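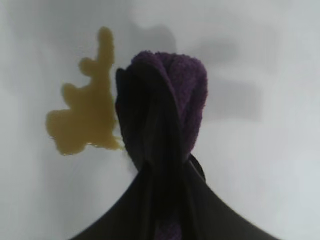

Home Topics Ask Sign in

Is a mail-order night guard worth it, or is the dentist's price the real one?

night_grinder_40
Posted January 30, 2025
1,961 views

My dentist in Jenstead says I grind my teeth and quoted me $700 for a custom night guard. Insurance won't touch it. Ruvon will mail me an impression kit and make what they call the same guard for a lot less. Their site has a page of five-star reviews that all sound like they were written by one very rested person. I don't trust them, but I don't much trust the $700 either. Has anyone here worn either kind for more than a few weeks?

molar_skeptic

I've had both. The dentist's guard fit on day one after a few minutes of grinding down the high spots. The Ruvon one needed two sets of impressions, and the second set still came back tight on the left side. It loosened up enough to wear by November. Did it stop me from clenching? No, and neither did the other one. A guard takes the wear so your enamel doesn't. Anyone who tells you it cures anything is selling something.
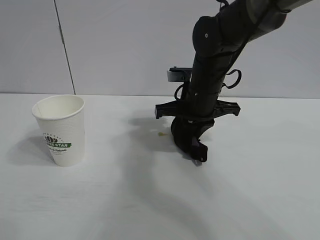
Impressions are where the mail-order ones go wrong. The putty starts to set fast, and the instructions assume you've done this before. Read the whole sheet first, mix until there are no streaks, and have everything within reach. I rinsed with water from a paper coffee cup like that white one with the green logo, and it did the job as well as the "rinse vessel" Ruvon wanted to sell me as an add-on. Press straight down, hold still, don't bite. If the edge of your gum line doesn't show in the putty, ask for another kit before you send it back.

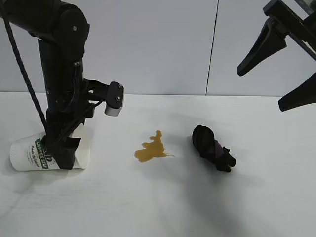

What the low price leaves out

Nobody checks your bite. If you have crowns, a loose filling or jaw pain, a guard made from putty and a form on a website could make things worse, and the refund policy won't help you much. Read it anyway. Ruvon's gave me 40 days, counted from the day I ordered, and the thing took weeks to get here.

jaw_clicks

just get the boil one from the drugstore. mine is a Kozan. tastes like a pool toy but whatever, chewed through it in 2 months and bought another

former_front_desk

I worked the desk at a dental office in Justalthorpe. Ask what the $700 covers. Ours included the exam, the lab fee and the adjustments, but I've seen offices bill adjustments separately and not mention it until checkout. Get it in writing. Also ask if they'll quote you a lower price for a soft guard. Some will, though heavy grinders tend to chew through those.
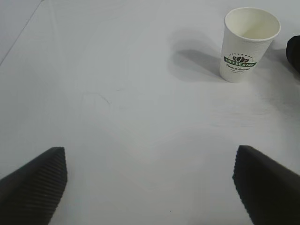 Can you clean a night guard with regular toothpaste?

Use a soft brush with cool water and a little dish soap. Most toothpaste is gritty enough to scratch the plastic, and hot water can warp it. Let it dry before it goes back in the case.

I'd skip the cleaning tablets until you've tried soap for a while. They're not terrible, just overpriced.

Related
Do whitening strips work on old crowns?
Water flosser or plain floss for tight teeth
Jaw sore in the morning, no cavities
Dentist wants X-rays every visit, is that normal?

We use cookies to remember your settings and count visits. Accept Manage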